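Musis Opens Second Phase of Laundry Handling Study

The Musis research institute has begun the second phase of its program on teaching robots to handle clothing, the institute announced Tuesday. The work is being carried out with the engineering firm Prastari and will continue through August.

In the second phase, operators collect demonstrations with hand-held grippers. An operator holds the tool, picks up a garment, and completes the task in the ordinary way while a camera on the tool records each movement. The recordings are then used to train a control program for a robot arm fitted with fingers of the same shape. The first phase relied on remote control, with an operator guiding a robot arm from a separate desk.

"Remote control gave us clean records, and we will keep using it for some tasks," said Macarena Bustamante, who leads the program. "For soft goods it was slow. A person wearing a headset and moving an arm across the room takes a long time to lift the corner of a shirt, and the hesitation goes into the data."

The first phase produced 442 completed demonstrations. Of these, 62 were set aside after review, most of them for long pauses or for garments that slipped out of reach of the arm. The institute has set a target of 300 demonstrations for each task in the new phase. Three tasks are planned: taking a single item from a mixed pile, laying a shirt flat, and placing folded items in a stack.

Sessions take place in a regular office building, in daylight, and near windows where the light changes during the day. Clothing is placed in heaps with knitwear, woven shirts, and printed fabrics mixed together. Operators are asked to leave the heap as they find it between attempts and to reset it only when the last item has been removed.

Hugo Tejada, who is responsible for operator training, said that new operators complete 100 practice attempts before their recordings are accepted. Training covers grip position, speed, and the need to keep the fingers in view of the camera during the approach. Operators are also taught to carry on after a failed grasp, as the recovery is considered useful material.

"People want to start over when they miss," Tejada said. "We ask them to go back in and try again from where they are. The robot will miss too, and it should have seen what to do next."

Patterned fabric has been given particular attention in the plan. In the first phase, the control program had difficulty telling where one garment ended and another began when checks and stripes lay next to plain cloth. The new schedule includes patterned items in every session so that results can be compared across operators and times of day.

Prastari will supply the robot arm used for testing and will run the trained program at its Hurnadus site. Lurdes Godinho, the firm's project manager, said that tests would begin with the single-item task. Garments used in testing will be different from those used in the demonstrations. Results will be scored by staff who did not take part in the recording sessions.

The institute will retain a small remote control station for comparison. Operators assigned to both methods will complete the same tasks on alternate days, and the time spent per accepted demonstration will be reported for each.

The program does not cover washing, drying, or ironing. A proposal to add sorting by color was considered during planning and has been deferred to a later phase.

Staff who wish to serve as operators may apply through their department office. No technical background is required. Sessions last two hours, including a break, and applicants should be able to stand for most of that time. Questions about scheduling should be sent to Estíbaliz Figueroa in the program office.
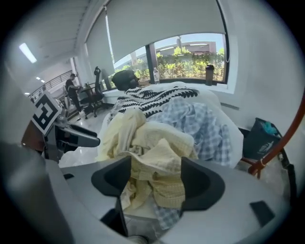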